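Caring for Wood Tables and Counters

Residents' Household Guide, Section 13
Prepared by Johanna Kofler, Dillavden Housing Office

Wood surfaces in Dillavden apartments are finished with a clear oil at the time of installation. With regular attention the finish will last for several years. Residents are responsible for routine cleaning and for reporting damage to the Housing Office.

Daily cleaning

Wipe the surface with a soft cloth and warm water containing a few drops of dish soap. Always follow the direction of the grain. Dry the surface immediately. Scouring pads, bleach and ammonia must not be used on any oiled wood.

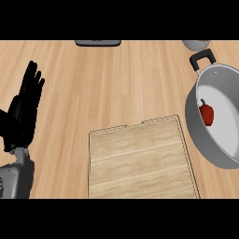
Pale wood tabletop with darker grain lines and visible seams between the planks.

Crumbs and flour collect in the seams between boards. A dry, soft toothbrush is suitable for removing them. Knives and metal scrapers widen the seams and should be kept away from them.

Stains and rings

White rings left by cups often fade after gentle rubbing with a cloth and a little mineral oil. Dark rings indicate that water has passed through the finish. These require light sanding, and residents should contact the Fudport workshop before attempting the work.

Oiling

Apply food-safe oil every 13 weeks in kitchens and twice a year elsewhere. Allow the oil to stand for 34 minutes, then remove all excess with a clean cloth. Leave the surface unused overnight.

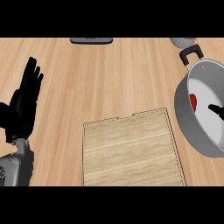 Honey-beige tabletop with long, straight grain.

Oily cloths can ignite without a flame. Spread them flat outdoors until fully dry, or place them in a metal container filled with water and close the lid.

Sanding blocks may be borrowed from the Fudport workshop on Saturday mornings. A limit of 2 per household applies.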